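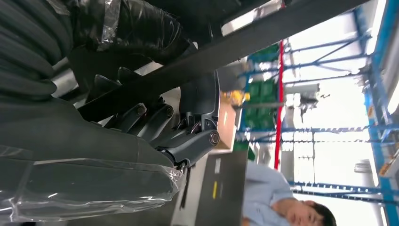
## The bench, the racks and the beauty of a well-kept workshop

The first thing Awuor Kirui wants to talk about is shelving. I have come to Inville to write about the Direl repair shop, which fixes control boards for pumps, dryers and cold rooms all over the county, and I have a page of questions about solder and spare parts. She waves them off. "Shelves first," she says. "If you get the shelves wrong, you spend your life looking for things."

She has a point, and after a day in her company I've become a bit of a shelving person myself. The racks here are blue steel, with diagonal braces, the kind of thing you would walk past in any warehouse without a second look. Kirui bought them from a closing furniture store for $400 and took them apart in the parking lot with a borrowed socket set. She loves the braces. Lean on an unbraced rack and it leans with you, she says, and then she leans on one of hers, hard, to show me. Nothing moves.

### A place for every box

Boards come in by mail and by hand, and a lot of them arrive in plain cardboard. The box stays with the board for the whole visit. It gets a number on one flap in thick marker, and the number goes in a ledger along with the name of the customer and whatever the customer thinks is wrong. The week I came by they had reached 2386. I asked if they had considered a label printer. They had one! It jammed in January and went to live on a bottom shelf, and the marker has done fine ever since.

What I liked best is how little there is to learn. A box on the bench is being worked on. A box on the white shelving by the windows is waiting for a part. Anything on blue steel is either stock or finished, and finished boxes have the flaps folded shut. Victor Mutiso came up with the flaps. He used to pack produce at Mfaume, where an open carton meant somebody still had to check it, and he brought the habit along with him when he started at Direl.

### Gray benchtop, yellow line

I have always pictured electronics benches as a jungle of wires and coffee cups. The gray tops here get wiped down at lunch and again at closing, and Kirui is serious about the bit of yellow line. Tools stay on one side of it, boards on the other. She got the idea from a baker, who kept flour off one end of his table in the same way (his line was masking tape and he replaced it every Sunday).

And the boards themselves are lovely things once someone shows you how to look. Mutiso held one up to the light for me, a green panel from a Moreck grain dryer, and traced the path the power takes with the blunt end of a pencil. In at the corner, through the fuse, along a fat track and out to the relays. I had been looking at boards my whole life and had never followed one from end to end. He spent 4 hours on that one, most of it hunting for a crack thinner than a hair, and he was plainly delighted to have found it.

### Windows and all

The light is the other thing people remember. The windows are big and bright, and on a clear morning you can read the tiny print on a chip without reaching for the lamp. By midafternoon the glare gets fierce. Kirui tried blinds and hated them, so the fine work gets done before lunch and the packing after.

Packing is slower than I expected. Each board goes into a bag, then into its own box with crumpled paper on three sides and a folded card on top with a note about what was done. Mutiso writes the notes in full sentences. Customers keep them, apparently. One in Inville has a row of them pinned up over the dryer.

If you want to borrow something from all this for your own garage or spare room, Kirui suggests starting with one bench and one rack, and living with them for a month before buying any bins. She bought the bins first. They are still in the hallway, stacked inside each other, and she'll let you have them cheap.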